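Catalogue > Kitchen > Sinks and Worktops > Inset Sinks > Reneo 55

Search products, codes or spare parts Go

Reneo 55 Single-Bowl Inset Sink

The Reneo 55 is a single-bowl kitchen sink for inset mounting, supplied by Gukach for use in private homes, staff kitchens and small catering rooms. It is suitable for stone, solid timber and laminate worktops.
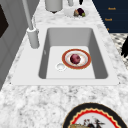
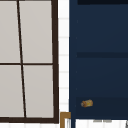 Kitchen views: light grey sink in a marble worktop (first); dark-framed window (second).

Description

The bowl has straight sides and a flat floor, with a gentle fall towards the waste. The flat rim rests on the surface of the worktop and is sealed from below with the strip provided. A tap hole may be opened on the left or the right by the fitter. Customers are asked to state their preference when ordering, as the hole cannot be moved once it has been cut.

The Reneo 55 belongs to the same range as the Furkura draining board and may be ordered with it as a set. The two items share a finish, but they are packed separately and may arrive on different days.

Dimensions and fitting

The bowl measures 55 cm across on the inside. The base unit beneath must be at least 66 cm wide, measured between the side panels. Units with a fixed centre rail are not suitable unless the rail is removed.

A paper template is enclosed with every sink. It should be checked against the sink itself before any cut is made. Stone worktops should be cut by the supplier of the stone – Gukach does not accept returns of sinks damaged during cutting on site.

Four fixing clips are supplied. These are to be tightened by hand, working from opposite corners, and the sealing strip should be left undisturbed overnight before the sink is filled.

Included in the box

Sink, sealing strip, fixing clips, waste fitting with strainer, paper template and care leaflet. The tap, trap and overflow hose are sold separately.

Care

Clean with warm water, a soft cloth and ordinary washing-up liquid. In hard water areas, limescale may be removed with diluted white vinegar, rinsed off promptly. Bleach and scouring powders will dull the surface and should not be used.

Delivery and guarantee

Orders are dispatched by Ramanauskas, normally within five working days. The guarantee covers faults in material and manufacture and is valid on presentation of the original receipt. It does not extend to scratches, staining or faults caused by incorrect fitting. Replacement clips and strainers may be ordered through the spare parts section.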